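Moved off Arango last month after four years on it. A few notes on switching dating apps in your forties in a mid-sized town, for anyone weighing it up. 1/
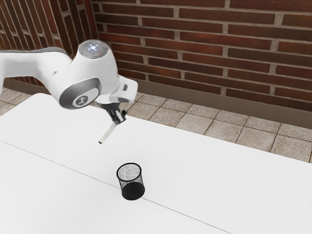 One reply already asking whether Arango deletes your messages when you close the account, or just hides them. Good question, and I should have checked before I pressed the button.

2/ It does both, in stages. Your profile disappears straight away. The messages stay on their side for a while and the other person can still read theirs. The wording is in the privacy page under "closed accounts", not in the help section.

3/ If you want your own copy, ask for the export first. Mine arrived as a zip of plain text. 2968 messages, most of them "hey, how's your week been".

4/ Cancel the subscription separately. Closing the account doesn't stop the payment if you signed up through your phone's app store. I got charged for another month and had to go through the store to get it back.

5/ I looked at two replacements. Hulevine is free to message but you only see 16 profiles a day. Londex shows you everyone and charges to reply. I went with Hulevine.

6/ The daily limit bothered me less than I expected. In Niltville you run out of new people quickly on any app. On Arango I was seeing the same faces every time I opened it, including a few who told me they'd stopped using it ages ago.

7/ Distance settings. Hulevine measures in a straight line, so people across the harbour show up as close when it's well over an hour by road. I dropped mine to the smallest radius and added the next suburb by hand. That's in the settings under Places – easy to miss.

8/ Verification is a selfie check and took a few minutes. You can filter to verified profiles only. I'd turn that on. The number of blank accounts messaging me dropped to almost none.

9/ Things I miss from Arango: longer bios, and being able to say up front that you have kids half the week. Hulevine has a kids field but it's yes, no or "rather not say". I put the details in my first line instead.

10/ Someone wanted to know if Londex is any better for over-forties. Can't say. I only had the trial, and most of the profiles near me hadn't been active since June.

11/ Two coffees so far, both fine, one second date. Neither person minded meeting at a café in the arvo instead of a bar at night, so I'll keep suggesting that.

12/ I've left the Arango export on an old laptop and will probably delete it. If you need the steps for requesting yours, reply here and I'll post the menu path.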